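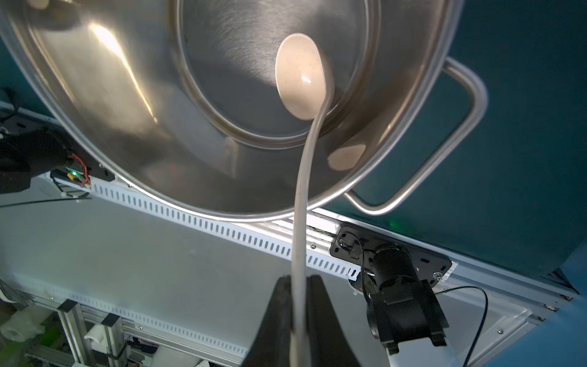 A ladle held in the two-finger gripper of the Skurkiden kitchen cell, with a stainless steel pot behind it.

Prultska Opens Orders for Skurkiden, a Robot Cell for Kitchen Tools

October 21, 2021 – Prultska is now taking orders for Skurkiden, a compact robot workcell made for teams that want to handle everyday kitchen tools with a robot arm. It comes with a two-finger gripper, a wrist camera and Raju, the company's software for teaching and replaying tasks.

Pots and ladles are hard work for a robot. Brushed steel throws back bright glare, a ladle's handle is thin and curved, and the whole thing likes to swing when it is picked up by one end. The Prultska team has spent the past year on exactly these problems, and we are thrilled to get the result into other people's hands!

"We started with blocks, like everyone does, and then somebody brought in a soup pot and we couldn't stop," said Meinir Rees, head of product at Prultska. "A shiny pot shows you right away what your camera setup is missing. I still get a kick out of watching the gripper close on a ladle."

The wrist camera gives Raju a close view of the fingers and whatever they are holding. Users guide the arm through a task by hand, save it, and then adjust single steps on a laptop without recording the whole task again. Each cell ships with 50 starter tasks, among them stirring, scooping and moving a tool from one pot to another.

Before release, the gripper went through 3,000 pick-and-place cycles with ladles, spoons and spatulas at the company's workshop. Test users at Eten, a culinary training center, have been working with an early cell since August.

"Our instructors had it running on the first afternoon," said Prasetyo Entili, who leads the kitchen lab at Eten. "The part I like best is fixing one step in the middle. We changed our stirring task over and over that week."

Skurkiden is available in 3 sizes, all with the same gripper and software. Replacement fingers can be ordered separately. Orders and requests for a live demonstration go through the Prultska sales desk.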